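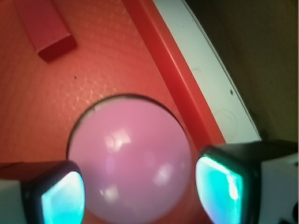
Turquoise pads on either side of the pink ball, at the Durnden bench.

I spent a Wednesday in August with Evie Pickering, and the first thing she gave me was a rule sheet. Two pages, stapled, coffee ring on the second. Durnden trains gripper arms on small fiddly objects, and Evie writes the house rules for how that gets done.

I'd expected safety stuff, and there is some (hands out of the tray while the arm is live, one person on the stop button and no phone). But most of it is about being boring in the right way. Write down what you're about to try before you try it. Log the misses. Don't nudge the ball back into its hole because it looks a bit off – if it's off, it's off, and it goes in the log like that.

"People love to tidy up," Evie told me. "Then you've got 1540 lovely clean tries and an arm that can't cope with a Monday."

She learned that one the hard way at her last job, over in Heywood, where a whole batch of 223 runs got thrown out. Half the team had been wiping the pads between grabs and the other half hadn't, and the log didn't say who was who. So now the pads get wiped at the start of each session, and whoever wipes them signs for it!

Not everyone is sold. Horacio Gallardo, who runs the evening shift, thinks the sheet is too long already and would happily lose the bit about lighting. He and Evie have been arguing over that paragraph since spring, mostly in the margins, in two colors of pen.

I got a turn at the log myself, and I'll admit I wanted to skip a miss. It was so close! Evie slid the pen back across the bench and waited, and I wrote it down: try 1706, missed, left side. Then she reset the arm and we went again.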